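**Clavis handheld gripper pair, anyone bought it?**

**mossback:** Looking at the Clavis set from Le Roux for recording cloth folding. Is it worth it over the Skurbridge?

**tn_folds:** Had ours since November. Fingers hold thin fabric well. The trigger gets stiff on long days. Blue cloth on the bed, one gripper at each end:
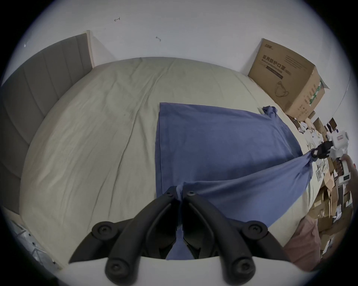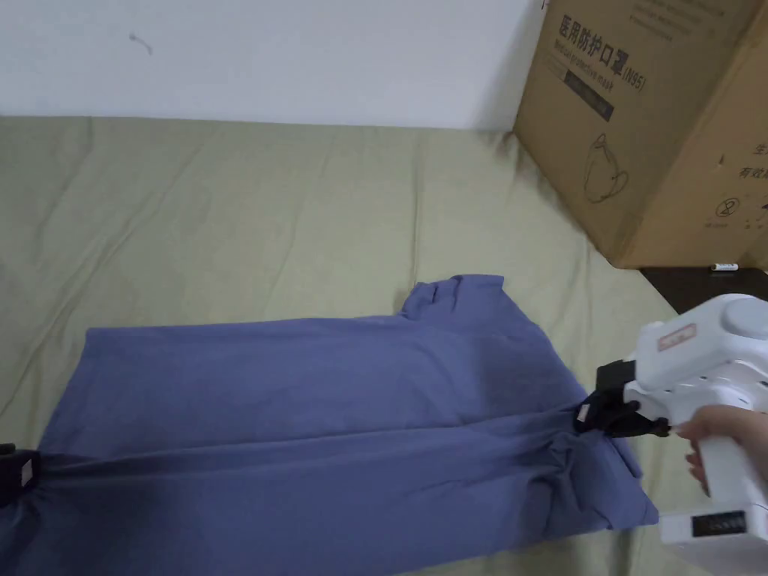
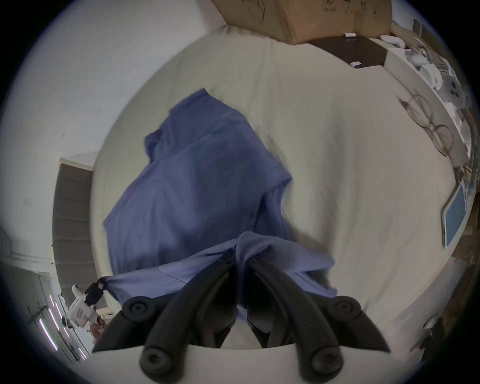 **Prellier_fan:** I'd still go with the Skurbridge. Spare fingertips come in packs of 100 and Le Roux took 51 days to ship mine.

**tn_folds:** Ours took a week. Did you order from the main store?

**mossback:** How many grips before you changed the tips?

**tn_folds:** 2000 on the first set. No slipping on cotton. I haven't tried silk.

**Prellier_fan:** Mine were done well before that. Ask for the newer tips when you order.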